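**Several people recording in one room: keep the takes where someone walks through?**

*Polley*

We're gathering hand-held gripper recordings for bathroom chores: soap pump, faucet, toilet lid, wiping a table. Several of us work in the same room at once, each with a gripper and a backpack. The wrist view often catches other people in the background. Should I drop those takes before training? We have 2,000 so far and I'd hate to lose many. The task list is the basic one from Romar.

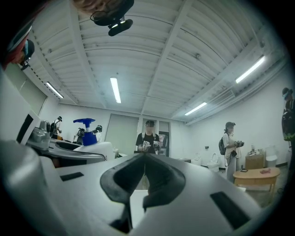 *View from one gripper, with the basin and pump bottle on the left.*

**Assunta Marchetti**

Keep them. A person standing against the back wall does no harm if the fingertips and the object are clear. I would drop a take only in these cases:

- someone's hand or tool touches the object you are working on
- the object is hidden for most of the reach
- the gripper points at the ceiling or the far wall the whole time

Trim the start and end too. People tend to swing the gripper up while they wait their turn, and those seconds teach the model nothing about the task. We cut 2 seconds from each end in Stasteo and check 6 takes per person by hand every Wednesday.

Also record some takes with only one person in the room. If every example has a crowd in it, you won't know how the model does without one until you try it.

**Rakena**

we just keep everything, never had a problem

**Polley**

Thanks. I'll trim first and then look for hands on the same object. Does the 2 second cut still make sense for short tasks? Some of our pump presses run under 10 seconds.

**Assunta Marchetti**

For those, cut by hand. Start the clip when the gripper begins to move toward the bottle and stop it once the fingers are clear of the pump.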